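Robot arms on the hanging bench: questions from staff

The arms have been working at the Vumdale site since November, and most of what follows came in through the question box or was raised at the Tuesday meeting. Answers are from Eliseo Cervantes, who runs the bench, with the pay and hours sections checked by the office at Bostelico.

What job are the arms doing?

Putting clips onto hanging racks. Each clip goes on at a loop on the underside of the rack. It is small, fiddly work, and until last year all of it was done by hand.

Why start with clips?

It was the job people most often asked to be moved off. Holding your hands up at rack height for a full shift is hard on the shoulders and thumbs. We had 33 requests for a change of station in one year, and most came from that bench.
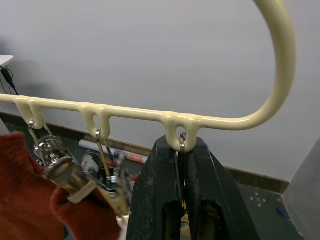

Is anyone losing their job?

No positions have been cut. Two people moved to packing and one moved to inspection, all at the same rate of pay. If that changes, Bostelico has to give the staff group 80 days' notice in writing.

Who is in charge of the arms during a shift?

The bench operator. You start them, stop them, and decide when a rack gets pulled. You don't need to call a supervisor to press stop, and a stop does not go on your record.

Do I need to know how to program?

No. Training takes two shifts and covers starting up, clearing a dropped clip, resetting a rack, and filling in the log. Ansah handles the software and any changes to the settings. If you want to learn more than that, ask Eliseo for a place in the next group.

Are they faster than we are?

Not yet. A practiced person can hang 900 clips in a shift. The arms are set a target of 500. They do not get tired late in the day, but they are slow when clips are tangled together, and someone still has to separate those.
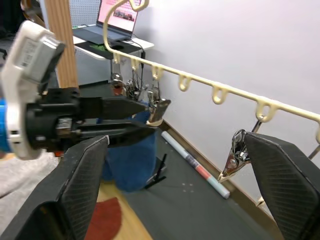

Has my own target gone up?

No. Hand benches keep the targets they had before. The numbers from the arms are reported separately and are not used in anyone's review.

What do the cameras record?

The wrist cameras record the work in front of the grippers. The recordings go to Diteo, who use them to improve how the arms pick up and place clips. They are not used for attendance or discipline. If you think you were recorded by mistake, tell the office and the clip will be deleted.

Can I go back to hanging by hand?

Yes, if a hand bench is open. Put your name on the sheet by the time clock before the end of the shift.

What happens when an arm breaks down?

Log it, leave the arm where it stopped, and move to a hand bench. You are paid as normal. Don't push the arm back into place yourself, even if it looks easy to move.

Will other jobs be next?

Packing has been looked at, but there is no plan or start date. Staff will hear about it at a Tuesday meeting before any equipment is ordered.

12 shares | 4 comments

Contact the office | © Bostelico | Back to top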